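Category: Simulation > Grippers and end effectors > Open tickets

Wrist view: stubby fingers vs. long fingers on the kitchen counter

Picking up from the November thread. I finally got both finger sets running in the same kitchen build, and this has been so much fun that I'm logging all of it. The Ploltunholm fingers are the chunky black ones with the stepped outer edge. The Brunudov set is longer and thinner, with a soft pad. Same arm, same wrist camera, same controller (Dmytriv, stock gains). 200 grasp attempts each.

The problem I opened this for: with the Ploltunholm set, the grasp planner keeps choosing a point too far toward the near end of the peach cylinder, and the fingers close on the dome and slide off. I want the blue-gray band in the middle, where there's a proper straight side to hold.

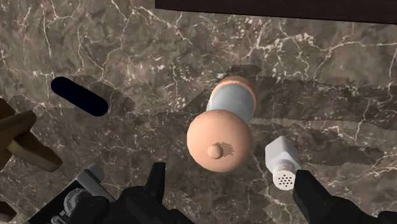 Page last changed: November, 4:40 pm, by kdramani

My first guess was the salt shaker. It sits right past the right fingertip, and the finger covers part of its lower edge from this view, so I figured the planner was shying away from it. I took the shaker out and reran. Same bad grasp point! So the shaker is cleared.

Second guess was the shadows. Look at how stair-stepped that dark band across the marble is, and there's a jagged little patch on the dome next to the knob too. I raised the shadow map setting one step and the edges got much nicer, but the grasp point only moved a hair. Worth keeping, doesn't fix it.

Third try was the good one. The finger length in the planner config was still the Brunudov value from the earlier runs, so every Ploltunholm approach stopped short. I put in the right length and the very next run closed on the band. I may have cheered.

Results after the fix, 200 attempts each, shaker back in place:

Ploltunholm: drops on the cylinder nearly gone. Really firm hold, and I love how little it wobbles on the lift.
Brunudov: still better at getting in beside the shaker without bumping it. Slower to close.

Still open: the dark navy capsule on the left. Depth on it is noisy with either set, and the mask bleeds into the shadow behind it. I'm going to try a lighter material on the capsule before I touch the camera. Leaving the ticket open for that part.

Kwaku Dramani

Comments

skunden_user: Had the same short approach after swapping fingers. Check the collision mesh as well, mine was stale.

Kwaku Dramani: Good call, mine was stale too! Rebuilt it and the shaker bumps went down.

marblecounter: Which planner timeout are you using? 670 ms was too tight for me with the longer set.

Kwaku Dramani: The default. I'll try yours on the capsule and post what I get.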